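发件人：陆承远
收件人：cell-maint 邮件列表
日期：2018-03-23
主题：Re: Orgate 单元夹爪漂移，建议统一改成 200 小时重新标定

Pirmin Riedl 写道：
> 各位好，Orgate 那台的夹爪零点又偏了。我查了维护记录，
> 累计运行 1095 小时，中间只标过两次。Sivance 的手册写的是
> 每 200 小时一次。我建议从 April 起严格照手册执行，标定脚本
> 我已经写好，跑一遍 28 分钟。有意见请在列表里说。

Pirmin，你好：

脚本我看了，写得干净，没什么可挑的。不过“零点漂移”这个结论我暂时不信。

你贴的日志里一共 94 次抓取偏差报警，我按姿态分了一下，绝大多数出在手臂伸低、手指斜着往桌面靠的时候，高位取放几乎没有。编码器零点要是真跑了，高低位都该有份。这个分布更像机械上的问题：腕部法兰螺钉松了，或者手指根部有间隙，再不然就是桌面高度和程序里写的值对不上。
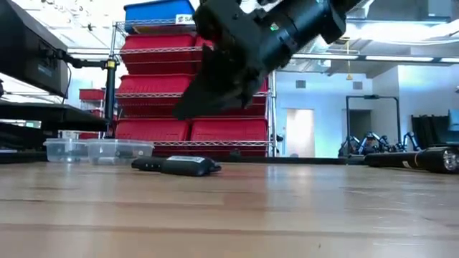
桌面这一条我要多说两句。工位用的是拼接木台面，程序里却把它当成一个理想平面，整张台子只取了一个高度。木头会随湿度变形，冬天停暖前后差一点点很正常。上次谁用塞尺量过四个角？记录里我没找到。如果没人量过，那 28 分钟的脚本跑完，只是把误差藏进新的零点里，过几周又会冒出来，到时候大家再说一遍“又漂了”。

手册上的 200 小时我也有保留。同一本手册换过一版，间隔改了，理由一个字没写。Santoro 那台我们从来没按这个数做，也没见它报警更多。当然两台负载不一样，这个比较只能参考。

我建议的顺序是：断电上锁，用扭矩扳手把法兰螺钉查一遍并画标记线；用手轻推手指，拿千分表读间隙；台面量四角加中心，数值发到列表；最后才跑标定，前后两组零点都存档，别覆盖旧文件。

如果前三项都正常，零点前后又确实差得多，我收回上面的话，照你的周期来。

另外，Bronik 的备用手指还剩几副？工具柜那张单子上的数和系统里的对不上，我不知道该信哪个。

陆承远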